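Planning and Paying for Automation
Notes for week 2: what the arm really costs
Tutor: Adhiambo Mwaipopo
Revised August 2026

Before we start, a word of thanks to everyone who sent in a shopping list after the first session. I read them all with a pot of tea at my elbow and enjoyed them very much, though I did notice that nearly every list began with the arm and a good many of them ended there too! So this week we are going to spend our time on everything else.

The price on the quote

When a supplier sends you a price for an arm, read the second page first. Does it include the controller? The cables? Delivery to the room, or only to the front door? Kamarul Siregar, who will be joining us for the June visit next year, keeps a copy of the Zodasico quote he signed for the Tirniscombe site, where the gripper was listed as "optional" in rather small type. He paid for it out of the travel money.

I like to sort a quote under these headings:

Arm and controller
Gripper, fingers and spare fingers
Cables, mounts and fixings
Table or stand
Computer, screens and software licences
Delivery, fitting and training
Service contract, year by year

Put a figure against every heading, even if the figure is nought. A blank line tends to get forgotten, and then it comes back in the spring when you have nothing left to pay it with.

Small money

Please keep a separate line for the things the gripper is going to handle. For the Clovthorpe exercise you have 1,000 pounds for the year under this heading, and in the worked answer (Shiuli Paul's, used with her permission) 637 pounds of it goes on objects and replacements. People are surprised by that, but a team needs shapes that differ from one another, tall and squat, smooth and ribbed, and some of them will have to be bought again. Ordinary household shops are perfectly good for most of it.

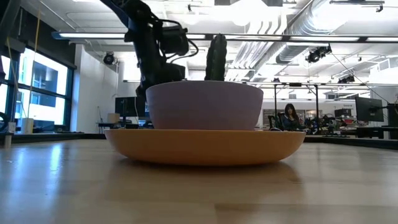 Figure 1. Arm and gripper at a potted cactus in an orange-tan saucer, on a wooden tabletop.

Take a moment over Figure 1 and decide which of our headings each item belongs under. The pot and saucer are easy enough. The loop of black cable by the wrist is worth an argument with your neighbour, and so are the monitors further back, which in plenty of organisations come out of the office budget and never reach the project sheet at all.

Room and people

Floor space, power and somebody's hours all cost money, whoever's budget they come from. Ansel Gallagher's chapter in the Hutchins reader is good on this; pages 11 onwards, and do have a look at his table of staff time.

For next time

Bring your Clovthorpe sheet with all seven headings filled in, plus the line for objects. Priya Mahmoud has kindly offered to go through anyone's draft beforehand, so send it to her early if you would like comments.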